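Courses > Records and Archives Practice > Unit 4 > Handout

UNIT 4: APPRAISAL AND REHOUSING OF SMALL COLLECTIONS

Instructor: Tihomir Janevski

This handout accompanies the second lecture of the unit. Students are expected to have read the chapter on provenance before class and to bring their completed survey sheet for the Tarley papers.

4.1 Scope

A small collection, for the purposes of this course, is one that a single archivist can survey, arrange and describe without a project budget. Most collections of this kind reach an archive after a death, a move or the closing of a business. They arrive in whatever held them at home or at the office, and the order inside has usually been disturbed at least once before the archivist sees it.

The unit covers appraisal, temporary storage, arrangement and permanent rehousing. Conservation treatment is taught separately in the spring term and will not be examined here.

4.2 The accession record

An accession record is opened on the day the material is received. It states the name of the donor or seller, the legal basis of the transfer, the number of containers and the condition of the contents on arrival. Where the donor has given an oral account of the material, a short written version should be attached and signed by the person who took it down.

The Tarley papers show what happens when this step is delayed. The collection came from the offices of a surveying firm and was received in December. The accession record was not opened until the following spring, by which time two containers had been merged and their original labels discarded. The finding aid still carries a note that the order of the field books is uncertain.

4.3 Temporary storage

Material awaiting appraisal may remain in the reading room annex for as long as space permits, provided that each container has an accession number and a location code. The number is written on an acid-free tag and placed inside the container, with a second tag on the outside. Adhesive labels are not to be applied to any original wrapper, folder or box.

Household containers are acceptable at this stage. Their use ends when arrangement begins, and no container of unknown composition may be sent to the stacks. 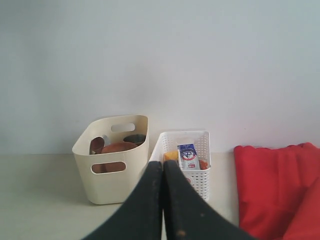
A location code has three elements: the room, the bay and the shelf. When a container is moved, the old code is struck through with a single line and the new code is entered beneath it with the initials of the person responsible. Correction fluid and erasure are not permitted on a location sheet. The sheet is itself a record and will be retained with the accession file.

4.4 Appraisal

Appraisal is the decision to keep or not to keep. It is made at the level of the series wherever possible. Item-level appraisal is slow and seldom consistent, and students should be prepared to justify it whenever they propose it.

The following questions should be answered in writing for each series:

Who created the records, and in the course of what activity?
Is the same information held elsewhere in a more complete form?
Are there legal or contractual limits on disposal?
What would be lost to a researcher if the series were destroyed?

The Furudar correspondence, discussed in the first lecture, contained 2,000 letters, of which 154 were retained as originals. The remainder were carbon copies of letters already held in the recipient's own archive. The decision was reasonable on the evidence available, although later readers have pointed out that several of the copies carried handwritten notes. Students should consider whether those notes ought to have changed the result.

4.5 Arrangement

Original order is respected where it can be established. Where it cannot, the archivist may impose an order, and the finding aid must say so plainly. The Nikolaidis family papers are arranged by generation and then by type of document. This arrangement is the work of the archive and has no basis in the way the family kept them.

Loose photographs found among letters should stay with the letters if a connection is stated in the text. Otherwise they are moved to a photographic series, and a separation sheet is left in their place.

4.6 Permanent rehousing

Folders should be filled to a comfortable thickness and must stand upright without bowing. Partly filled boxes are fitted with a spacer. Metal fasteners are removed unless they hold a legal instrument together, in which case the matter is referred to the supervising archivist.

4.7 Assignment

Prepare an appraisal report of no more than 1,000 words on one series from the Gurnard Shipping records. The report must include a recommendation, the grounds for it and a statement of any evidence that points the other way. Series 6 is closed to readers and may not be chosen. Reports are submitted at the start of the next seminar. Late work is accepted only with the written agreement of the instructor.

Contact the department office | Copyright and reuse | Back to top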